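Drinks and Glassware > Serving at home
Topic: Pouring cans into plastic cups without foam everywhere

rahel_w
I'm doing drinks for a family get-together in September, 55 people, and we're using plastic cups because half of it is outdoors. I've been practicing with the tall slim cans and I keep getting a cup that is mostly foam. Cans have been in the fridge overnight. Cups are the cone-shaped kind, wide at the top. What am I doing wrong?
Rahel

dredel
Tilt the cup. Start the pour against the side about halfway up, then straighten it as it fills. Same as you would with a beer glass.

kobina_aryee
Agree on the tilt, but also rinse the cups first. New plastic has dust and static on it and the bubbles form on that. I rinse in cold water and shake them out, no towel.

flirkero
Rinsing 55 cups is a lot of work for a soda. I did a party for 160 last year, poured straight down the middle into dry cups and waited 15 seconds before topping up. Nobody complained.

kobina_aryee
You lose a lot of fizz that way. It's fine if people drink it right off, but if the cups sit on a tray it goes flat.

flirkero
Then don't put them on a tray. Set the cans out next to a stack of cups and let people pour their own.

rahel_w
There will be a lot of little kids, so I'd rather pour for them. The adults can do their own. I tried the rinse and the tilt together this afternoon and it was much better – almost no foam on the second one. The first one I poured too fast.

felluna
What size are the cups? A slim can looks small but it can hold more than you think. Check with water before you buy the whole lot.

rahel_w
Good point. The cups I have are 11 ounces to the brim and the cans are 12, so I can't empty one in a single pour anyway. For the kids I'd split a can between two cups.

dredel
Splitting is the way to go. Pour a little in each, go back and forth. By the time you're back at the first one the foam has dropped.

hua_k
Get colored cups for the kids and clear for the adults. Saves a lot of mixups. Wide ones tip less too.

kobina_aryee
Wide at the top doesn't help with tipping, it's the base that matters. The cone ones are narrow at the bottom.

rahel_w
I'll stay with colored ones for the kids and only fill them halfway. Yellow cans and pink cups is what I've settled on for their table. 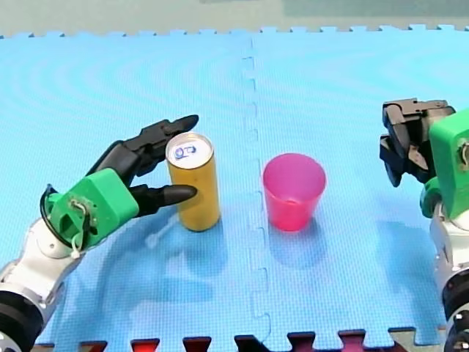

The adults can have whatever is left in the cooler, and I'll put a bucket of water next to it for rinsing. Thanks for the help, I'll post again after the party if anything went badly.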